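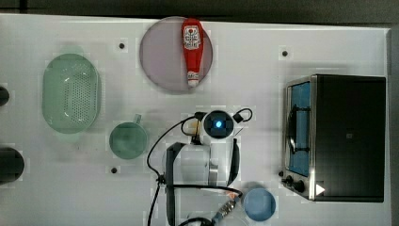 Dolores Whitcomb

English Department, Julthorpe campus
Regular meeting, Sunday makeup session, Room 10
Minutes, uncorrected

Called to order late. Quorum, barely. Minutes from last time approved with one fix: "sophmore seminar" should read "senior seminar."

1. Summer reading

Long discussion. Current list is the same list as ever and the front office wants it posted before December break so families can order early. Sense of the room — keep one required title per grade, let students pick the second. Objection that "pick the second" means the shortest book on the list gets picked by everyone. Counter: fine, at least it gets read.

Chung Books can hold copies for us if we send titles soon. Would not commit on price. Emetti Paper & Print quoted for the class packets (poems, the two essays, glossary) and was lower, but they need the files formatted and no one in the room wanted to format files. Tabled.

Motion to drop the summer worksheet and replace with a short conversation in the first week of class. Passed. One opposed, wanted it noted that the worksheet was the only thing proving anybody opened the book. Noted.

2. Fudari

The online reading platform. Renewal is up. 157 student accounts on our license, plenty of them never logged in after the first week. Ninth grade teachers use it and like it. Eleventh and twelfth don't use it and said so at some length.

Complaints recorded:
Passwords reset over the weekend without warning.
The read-aloud voice skips footnotes.
Annotations disappear when a class is archived. Two sections lost a whole semester of margin notes.
Works badly on the old library laptops.

In favor: the dictionary pop-up, the large-print setting, and students who lose books can't lose this one. Agreed to ask whether we can renew for ninth and tenth only. If the answer is no, it comes back to us for a vote.

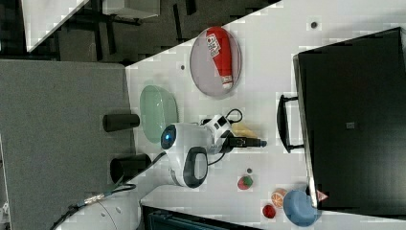
3. Descriptive writing unit, ninth grade

The unit needs a new opening week. Old one (describe your bedroom) has gotten thin and some students plainly don't want to write about their bedroom, fair enough. Proposal was to start with plain objects and plain sentences, no similes until day three. A ketchup bottle lying on its side on an oval plate, white cap pointing down, is enough for a paragraph if the student has to say where each thing is before saying what it's like. General agreement on this. Some worry that ninth graders will find it babyish. Suggestion to pair them up, one writes, the other draws from the writing, then compare. Drawing doesn't have to be good.

Disagreement over whether the paragraph gets a mark or only comments. Left to each teacher for now. Whoever tries it first should bring drafts to the next meeting, names removed.

4. Hallway noise during silent reading

Brought up again. The reading period overlaps with second lunch, so the east hall is loud for the first 10 minutes. Options: move reading to the end of the block, or close the east doors. Doors can't be closed, fire rule. Moving it to the end means it gets eaten by announcements. No motion. Will ask for the announcements to move instead.

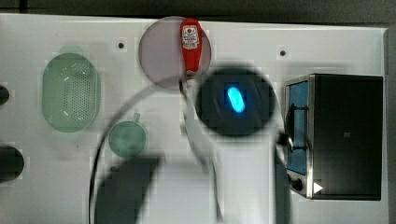
Colander and small plate, both green, on the white tabletop.

5. Substitute folders

Folders in the office are out of date. One still has a seating chart for a room that is now storage. Every teacher to put in 2 days of work that does not need a computer, plus current rosters and where the books are kept. Please not just "students may read quietly."

6. Other business

Poster board: closet is out. Request sent.
Poetry night stays in the cafeteria, microphone to be borrowed from music.
Request for a shared shelf of class sets so we stop finding the same novel in four differnt rooms. Shelf exists, needs labels.

Not reached: spelling bee, journal swap with the middle school. Both carry over to next agenda.

Adjourned 4:10. Room to be left unlocked for choir.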